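Home Diary Workbench Archive About Contact

November
by Simin Daneshvar

We use cookies to remember your reading settings. Accept Manage

Up before seven with the spreadsheet already in my head, so I made tea and opened it. The equipment request is due in Jundport before the end of the month and I've rewritten the top line so many times that I can recite it. One second arm. One spare set of gripper fingers. Cables, cables, cables. And a proper table, if I can get away with it.

I love this part! I know I'm supposed to complain about budgets, and the others in Idthorpe do, at length, but give me a list of things we might own by spring and I'm happy for a whole morning. It's like the toy catalog when I was small, except that now I have to write a sentence next to each toy saying why we can't live without it.

So, the state of things. Telholm sent their quote for the second arm, and it's lower than last year's, with the mounting plate included this time (last year the plate was extra and I didn't spot it until the order had gone in – still sore). Delivery is 15 weeks. That's long. If we sign in November we could have it bolted down by early spring, and if the signature drifts past the holidays we lose most of a season. I wrote that in the cover note and then took it out, it sounded like nagging, and then I put it back.

The cable line is the one I keep fighting over. 748 for the full set, and Jundport will look at that number and wonder what on earth we're doing with cable worth 748. What we're doing is bending it thousands of times. The ones we have were bought for a fixed machine that sits in one place, and ours swings around all day. I'd like the flexible kind, a little longer than we need, and clips to run them back along the arm so there's no slack hanging down into the work. The clips are 7 a pack. I'd buy the clips out of my own pocket, frankly, but then they'd never be in the budget and we'd go through this again next year.

Called Kioko mid-morning about the gripper fingers. Such a good call. The woman on the phone wanted to know exactly what we pick up, so I told her: cups, mugs, bowls, little bottles, a trowel once. She got quite excited about mugs. Apparently everybody asks her about boxes. We talked for half an hour about handles, and whether you should go for the handle at all or take the thing by the rim, and how soft a fingertip has to be before it starts to grab at glossy surfaces and won't let go cleanly. She thinks the soft pads would suit us, and she'll send a sample pair to try before we commit. They're 300 for a set of fingers with pads. I had put down more than that, so there's a bit of money freed up, and I've already spent it in my head on a second set of trays.

The trays! I don't think I've written about these yet. They're cheap, they have a lip, and they've made the setup work so much easier. Put the thing to be picked up on a tray, put the tray inside its corner marks on the table, and you can take everything away for lunch and get it back in the same place afterward. I drew the marks by hand. A printed mat would be neater, and I've got one priced on the "nice to have" page, but I'm going to be strict with myself and leave it there. Pen on a white tabletop does the job, even if the tabletop is starting to look like a kid's homework.

Afternoon on the bench with the smiling mug. It's my favorite of all our objects, that daft little grin, and I'd like it noted in this diary that it is also a very fair test piece: white, with a black handle and a wide mouth, so you've got dark and light and a curved wall all in one object. 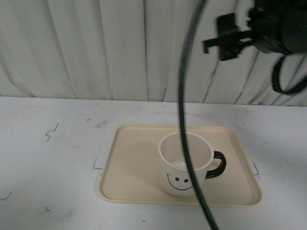
I've put mugs down as their own line in the request, under consumables, two dozen assorted from any kitchen shop. I can already hear the question. But a gripper that has only ever met one mug has learned one mug, and I want fat ones, thin ones, ones with silly handles and ones with hardly any handle at all. It's the cheapest line in the document and I think it might do the most good. The arm gets the attention because it's the big number, and fair enough, but I've seen a lovely arm sit idle for a month for want of things to hold.

Then the question of new or used, which I've gone back and forth on all week. Telholm has a refurbished unit, same reach as ours, and it's tempting. What puts me off is the service cover, shorter and with parts only, so we'd be paying for labor whenever something needed looking at. I made two versions of the sheet, one each way, and the gap between them after three years was much smaller than I expected. I'm going with new. There, decided. (I'll probably un-decide it in the bath.)

Still to do before I send it:

Ask Telholm if the quote holds past the end of the year.
Get the mounting plate measurements and check them against the table we want, and also the table we have.
Find out whether training is per person or per visit.
Move the spare power supply up a page. It keeps sliding down to the optional things and it isn't optional.
Add shipping to the Kioko line.

Ate dinner at the desk, soup, with the sheet open beside me. Changed the font once and changed it back. I really do think we have a good chance this time. The case is clear and the numbers are smaller than last year's, and there's somebody new reading them in Jundport who used to run a workshop and will know what a worn cable costs in lost afternoons.

Sample fingers should be in the post tomorrow. I've cleared a drawer for them.

Older entry Newer entry

Get new diary entries by email. Enter your address to subscribe. Unsubscribe at any time.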